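Home Skills 8 - Setting the Table
Tue 21 September, Room 418
Instructor: Melati Rahman

Lay the mat before anything else. Smooth it from the middle outward and check the edges, where ripples tend to stay. A large mat can cover most of a white tabletop - leave a margin on the side you will work from.

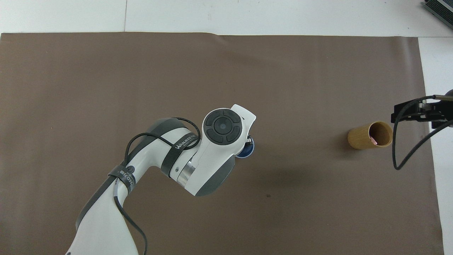

Small round pieces go down next, one at a time. Set them flat and don't slide them, or the mat will bunch.

For next week: read handout 8 and bring a cloth napkin.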